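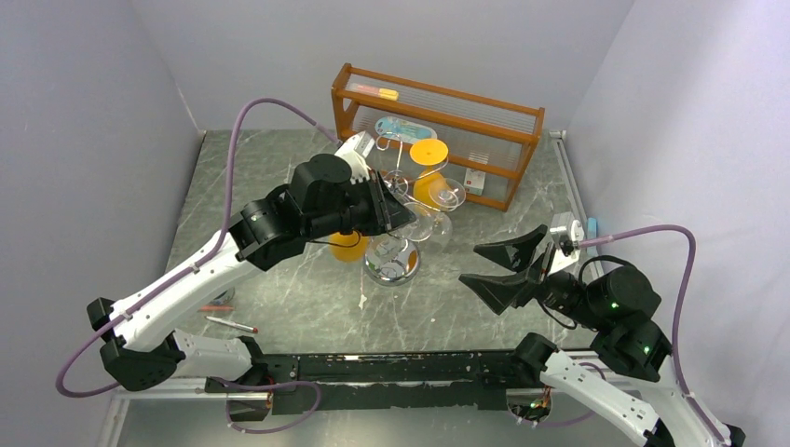
TULTAMITZ, September

5 min read

Well, the grape supper happened, and I still have purple under my fingernails as I type. If you're new to this letter, the grape supper is the thing we do every fall at the Szekeres place up the hill, where everyone picks until the light goes and then we push all the tables together and eat for far too long. I've been writing about it since before it had a name. (It still doesn't have a very good one. Suggestions welcome, but please stop sending me "Grapes of Laugh.")

Picking first. The early rows were ready ahead of time this year and tasted like candy, and the late ones down by the ditch were still so sour that Bence Bárány made a face I wish I could print. We ended up with 283 pounds, weighed on the old bathroom scale with one person standing on it holding a crate and somebody else doing the subtraction. Last year's total is written on the inside of the shed door and I couldn't read it, so let's all agree this was a record.

A few people asked what happens to the grapes. Most get crushed for wine, which takes all winter and isn't my department. The rest I beg for. I made jelly out of one crate and a flat grape bread out of another, and I promised the bread to so many of you that I'd better put it down here before I forget how it went.

Make any soft white bread dough you like, a bit wetter than usual, with a good pour of olive oil. Let it rise until it's puffy. Spread half of it in an oiled pan, cover it with grapes (seeds and all, if you can stand a little crunch), sprinkle with sugar, then stretch the other half over the top and do it again. More grapes, more sugar, a pinch of fennel seed if that's your thing. Press it all down with your fingers like you mean it. It goes into a hot oven until the juice bubbles up at the corners and turns sticky and dark. Put a tray on the rack underneath! I didn't, and my kitchen smelled like burnt jam until Monday.

Lăcrămioara Stoica brought her bean soup again, the one with the smoked ham bone and a whole handful of tarragon thrown in at the end. I've tried to copy it three times. Mine comes out as soup with beans in it. She told me this year that she starts with the onions so low and slow that she goes and hangs the laundry in between, so that's my homework for October.

The other big hit was the peppers. Noémi Nyitrai roasts them right on the coals until they look ruined, peels them, tears them up with garlic and vinegar, and then leaves them alone overnight. Leaving them alone is the part I always skip. We had 28 people around the tables and that bowl was empty before the bread had made it all the way down.

Now, wine, and what to pour it in. I got into a long, happy argument about this with Katalin Győri, who thinks a proper glass makes all the difference and who will walk back across a field to get one. I grew up drinking everything out of jelly jars. My grandmother kept six nice glasses behind a cabinet door and I can remember them coming out for exactly one wedding. So I poured the same bottle into a jar and into one of Katalin's glasses, and I sat there sniffing back and forth like a dog at a fence, and okay, fine, Katalin. The glass won. You get so much more of the smell. The jar still wins if you're sitting on the ground.

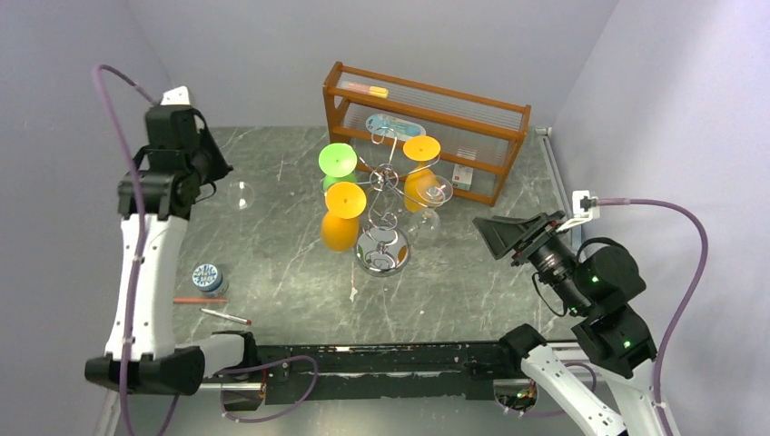

Green and orange goblets on a chrome holder.

We opened the last of the Pliltari red, which Dorottya Győri had been saving in the back of a closet under some blankets. It was better two hours in than when we opened it, so if you've got a bottle of something dark and grumpy at home, try pulling the cork before you start cooking and see what you think at dessert. We also drank a lot of a cold, fizzy, pale pink thing that came in a jug with no label. I'd love to tell you more about it. It went down like lemonade and I had a nap afterward.

A word on washing up, since I was on dish duty with Noémi and we got talking. Do the glasses first, in fresh water, before anybody drops a roasting pan in there. Hold them by the bowl when you dry them. The stem wants to stay put and your towel wants to twist, and that's how I lost two of mine last Christmas. I used to dry everything with the fluffy towels, and now I've gone over to thin old pillowcases, which leave no fuzz at all. Cut-up pillowcases! I'm telling everyone.

The singing started after dark, same as always. There's one song about a miller's daughter with about 96 verses and I believe we sang every one, a few of them twice. Bence had his accordion along and one of the keys sticks, so each chorus had this long goose note in the middle of it, and by the end we were all singing the goose note too. The kids were asleep in a heap on the coats. Somebody's dog got the ham bone.

I walked home down the lane with the empty bread pan under my arm and it was warm enough that I didn't bother with my jacket. I do love this time of year. My tomatoes are done for, the basil has gone black at the edges, and I haven't dug a single potato, and I can't seem to get worked up about any of it.

Some odds and ends before I go:

The bus to Iveck is back on its regular schedule, so those of you coming in for the walnut market can stop asking me for rides. (You can still ask me. I just might say no.)

I have jelly. Quite a lot of jelly. Trade me for eggs, plums, or a decent pair of garden gloves.

Whoever left the blue casserole dish with the chipped handle on the Szekeres porch, it's at my house now, it's clean, and I've been using it.

Next time I'll be writing about quinces, provided my neighbor's tree comes through, and I'll let you know how the onions went.

96 shares · 28 comments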